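4.3 Recording demonstrations in simulation

This section covers the recording of pick-and-place demonstrations in the Takari simulator. It assumes that the workstation has been set up as described in 4.1 and that the hand controller has been paired. For recording on the physical arm, go to section 5.

A demonstration is one complete attempt at one task, from the home pose to the return to the home pose. The trainer reads the wrist view, the joint positions and the finger opening at every time step. It doesn't read operator notes. Anything the model needs to learn must be present in those three streams.

4.3.1 Before you start

1. Open the Tresasum launcher and select Record.
2. Load a kitchen layout from the layout list. Layouts marked with a lock are kept for testing and must not be used for recording.
3. Set the control rate to 30 steps per second. The rate can't be changed once a session has been opened.
4. Enter your operator name exactly as it appears in the user list. "R. Rakena" and "Rochelle Rakena" are stored as two operators, and the balance report will be wrong for both.
5. Press Home. Wait for the status field to read READY.

Note: The layout loader places objects at random within the limits set in the layout file. If an object comes up inside another object or below the counter surface, press Reshuffle. Do not move it by hand.

4.3.2 Checking the wrist view

The wrist view is fixed to the gripper base and turns with it. Its direction at the start of a demonstration depends on the start pose drawn by the sampler, and the sampler includes poses in which the gripper points well above the counter. These are valid starts. Record them in the same way as any other.

1. Confirm that both finger pads are visible and that the view updates when the wrist is turned.
2. Open the fingers fully, close them, and open them again. The finger opening readout must follow without a delay.
3. Leave the fingers open. 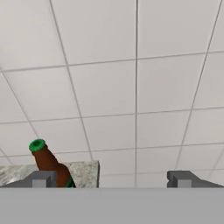
4. Turn the wrist toward the target slowly, at no more than half stick travel. Fast turns at the start of a demonstration produce large differences between neighboring steps, and the quality filter will reject the file.
5. Bring the target between the fingers before closing the distance. Approaching first and centering later teaches the model to push objects.

Caution: Do not trim the opening turn from a recording. A model trained on trimmed files has no examples of finding a target that is out of view, and it will stall when placed in such a pose.

4.3.3 Recording

1. Press Start. The step counter begins at zero.
2. Carry out the task named in the task field. Do only that task.
3. If a grasp slips, open the fingers, back off and try again. One retry is allowed. Recordings with a single retry are kept and tagged as recoveries.
4. After the second slip, press Discard.
5. Place the object, open the fingers, and move clear of it before returning home.
6. Press Stop, then choose Success or Fail. Choose Fail if the object fell over after it was released, even if it came to rest inside the target area.

Recordings close automatically at 2,000 steps. A recording closed in this way is marked Fail and the label can't be edited.

Note: Bottles and other tall objects should be gripped at the body. Grips at the neck pass the success check in simulation but have not carried over well to the Margaritis arm.

4.3.4 Saving and review

Files are written to the Grutness store at the end of each session. The session summary lists recordings by result. In the August set, 389 demonstrations were submitted and 317 were accepted. Most rejections were for fast opening turns (see 4.3.2, step 4) or for pauses longer than the idle limit.

1. Open the session summary and play back every file marked Success.
2. Change the label to Fail if the playback shows contact between the gripper base and the counter.
3. Select Submit. Submitted files are read-only.

Requests to reopen a submitted session go to Nipon Nilsuwan. Include the session number and the step at which the problem begins.

Caution: Closing the launcher before the upload bar has cleared leaves a partial session in the store. Partial sessions are not repaired. Delete the session and record it again.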